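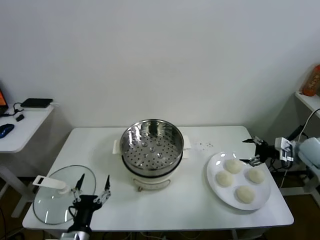 The steaming task at the Zirora training room, with four uncooked buns on the plate and the steamer basket empty.

Zirora opens second round of kitchen task recording

June 2024

Zirora has started a second round of recording for its kitchen task project, this time with a task built on an electric steamer. Operators guide a two-armed robot by remote control as it moves uncooked buns from a plate into the steamer basket and then puts the glass lid on top.

The first round, finished in February, produced 700 recordings of simpler jobs such as stacking cups and wiping a tray. The company wants 1,000 recordings of the steamer task before it trains a new model on them.

Zsófia Medve, who runs the recording sessions, said the dough is the hard part. "A cup can take a bad grip. If you close too far on a bun you leave two dents in it, and then we have to throw that run out," she said. Operators work in pairs and swap after each set of runs. One drives both arms while the other resets the table and marks the run as good or bad.

The lid has its own problems. It has to be picked up by the handle and lowered level - tilt it and the rim catches on the basket. Medve said new operators usually need a full day of practice before their runs are kept.

The control software comes from Halász, a partner in the project since last year. It records the position of every joint along with the camera views, so that each run can be played back and checked later.

Zirora plans to share part of the steamer set with outside research groups once checking is done. A third round, on packing lunch boxes, is being planned.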